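Vercombe review meeting, 10/5/20
Item 2: Zomum hand-held gripper kit

The kit comes as a pair of grippers with blue finger pads. Trial use is in bedrooms, picking small items off a bed. Price quoted by Pamitz is 934 per pair, delivery in 30 days.
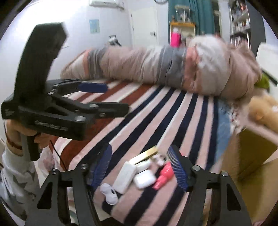

Cocco asked whether spare pads were included, and said the quote should not be signed until that was in writing. Pamitz to confirm within 5 days.

Agreed to extend the trial by 14 days. Purchase held over to February.

Item 3: Storage. Deferred.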